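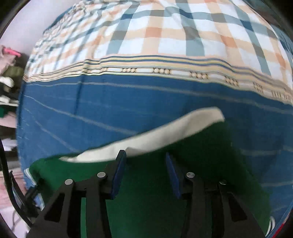 Finished my trial of the Brallance hand-held gripper kit. Promised a few people a write-up, so this is a thread. I paid for the kit myself and nobody at Brallance has seen these posts.

Quick version for people who don't want to scroll: good hardware, average software, and the manual needs another month of work. I'm keeping mine.

What you get for the base price of $324: the two-fingered gripper, a pair of blue finger pads already fitted, a spare pair in a bag, the camera mount, the cable, and a hard case. Camera is extra. So is the Predelia software after the trial period.

I do laundry handling. My shop is in Portela and we build folding cells for small hotels and care homes. We need recordings of people picking up and moving cloth with the same kind of fingers the robot has. So I tested it on clothes on a bed and skipped the blocks and cups everyone else uses.

Fingers first. They are matte black, and the pads sit on the inner faces. The pads lean toward each other at the tips, so the tips meet before the rest does. On fabric that is what you want. You can pinch the edge of a garment without grabbing a handful of the sheet under it.

It does take practice. My first hour was mostly me picking up the bedsheet along with the shirt. Come in low, close slowly, lift a little, check, then move. After a day it felt normal.

Trims and bands are the easiest place to grab. Thicker than the rest of the garment, and the edge gives the pads something to bite on. Thin jersey in the middle of a panel is the hardest. Smooth polyester lining is close behind it.

Pad wear: I logged 3492 grasps on the first pair. There's a shiny patch near the tip of each one and they slip on satin now. On cotton they still hold fine. Swapping them took a screwdriver and less time than finding the screwdriver.

Brallance sells replacement pads at $16 a pair. Fair, I think. I would buy a spare set with the kit and not pay shipping twice.

The joints are better than I expected. Round silver pins, no wobble so far, both fingers move together. I put a drop of light oil on each one in the second week. The manual doesn't say to do that and doesn't say not to.

Weight is fine for short runs. For a full afternoon your wrist will complain. We settled on 20 minutes per person and then hand it over. The case has a foam slot for a wrist strap but the strap isn't in the box. Support says it is coming in May.

The cable. It's thick and it's stiff, and it wants to lie exactly where you're working. I ended up clipping mine to my sleeve with a binder clip. A right-angle plug would fix most of it. I sent them that suggestion and got a polite reply.

View from the mount: very wide, round, dark in the corners, and straight lines bow out toward the sides. Normal for this type of lens. You get both fingers and plenty of the bed, and that is the point. If you want flat images you'll have to correct them yourself. Predelia has a button for it but it throws away the outer part of the view.

Shadow is worth planning for. Lean over a dark garment and half of it goes nearly black on the recording. I had dark green clothes that looked like a hole with a trim around it. Two lamps, one on each side of the bed, helped more than any camera setting.

Patterned sheets or plain? Asked this a lot. I say use both. Checks, stripes and borders make it harder for a model to find the edge of the garment, and real bedrooms have checks, stripes and borders. If you only record on a white table you'll find that out at the customer's place, like we did.

Same with clutter. I stopped clearing the area next to the bed. Piles of clothes at the side of the view are closer to what our machines get to look at on a normal day.

Now Predelia. Recording is simple: one button starts, the same button stops. Files are named by session and they don't overwrite each other. Uploads resume if the connection drops. That part works and I have no complaints.

Labeling is the weak spot. The list of object types has a mug, a bowl and a lot of kitchen items, and then one entry called "cloth." No sleeve, collar, hem or waistband. You can add your own names, but they don't carry over to the next project - you type them in again each time.

Export is plain folders plus a spreadsheet. Good. I had our own scripts reading it before lunch.

How it compares: we rented the Skarneo unit last year. Skarneo is lighter and the software is nicer. Its fingers are wider and blunter at the tip, and for cloth that cost us a lot of missed picks. For boxes and bottles I'd probably go with Skarneo. For textiles, Brallance.

Support: wrote to them twice. First answer came the next morning and solved it (loose connector on the mount, push until it clicks). Second one took longer and was a link to the page of the manual I had asked about.

Things I'd like in the next version: the strap in the box, the angled plug, a longer trigger for big hands, and a softer pad option for knits. Knits catch on the pad edge now and then if you open the fingers too fast.

Price again, since somebody will ask: $324 for the kit and $16 for spare pads. Camera and software on top, and the software price depends on how many hours you upload. Ask for a quote before you order - ours was different from the one on the website.

Trial ended 28th February. We're ordering a second kit so that two people can record side by side. I'll post again when the strap shows up.

Replies are open. If you handle towels or fitted sheets with one of these, I would like to hear what pads you use.

Recent from this account
Folding cell, week one at a care home
Lamp placement for recording dark fabric
Skarneo rental: what we paid and what we got
Why we stopped using a white table
Binder clips and other cable fixes

Contact | Terms | Privacy | Back to top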